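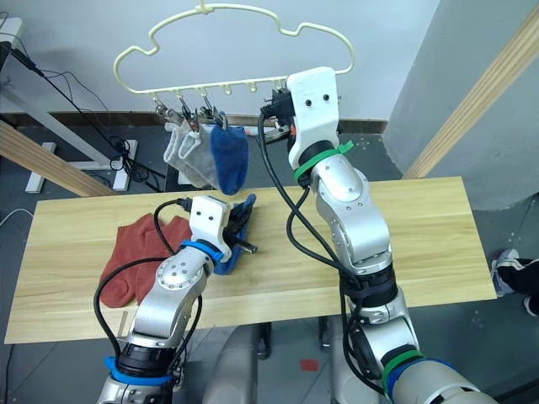

I stopped using the dryer in September. The old one needed a new belt, the repair was going to cost more than I wanted to spend, and I figured I would see how long I could go without it. I'm still going.

The apartment is small and there is no yard. The building on Delacroix has a basement with a line strung across it, but the basement smells like paint and so did my shirts the one time I tried it. So everything dries inside, mostly in the back bedroom with the door open and a fan running on low.

Shirts and pants are easy. They go on hangers on the shower rod in the evening and by breakfast they can be put away, except for jeans, which take a second day. I turn the jeans inside out with the pockets hanging free. Towels are the worst. They come out stiff, and shaking them hard before hanging helps only a little. I have gotten used to it. My brother has not and brings his own when he stays over.

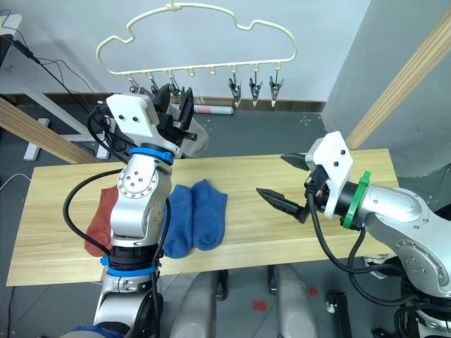

Small things took me the longest to work out. For the first month I laid them over the backs of chairs, and they slid off behind the radiator. A tabletop under whatever you're hanging makes the job easier, like the light wooden one in the second photo, where a piece of light gray fabric is hanging. Anything you drop lands at hand height and doesn't pick up dust from the floor. I now sort everything on a table first, socks in one pile and underwear in another, and hang from the piles.

Martti Hirvonen, who lived below me until last year, grew up in a house with no dryer and told me to hang socks by the toe. I did it by the cuff for weeks before I tried his way. The cuffs hold their shape better. He also said to leave a hand's width between pieces, and I don't have the room for that.

The fan matters more than the heat. I ran a test with two loads of the same T-shirts, one with the radiator up and no fan, one with the fan and the radiator low. The fan load was ready 4 hours sooner. 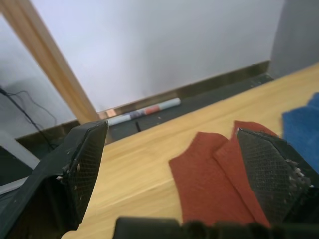

I also open the window for a few minutes after each load, even when it's cold out. I skipped that in the first weeks and got water on the inside of the glass every morning. There was a gray spot starting in the corner of the sill, which I cleaned off with vinegar. It hasn't come back.

Three loads a week is the most the room can take. If I fall behind, I go to the laundromat with the sheets and get it over with. I did that last week and came home with one pillowcase that isn't mine, striped, in good shape. I'll take it back next time I go.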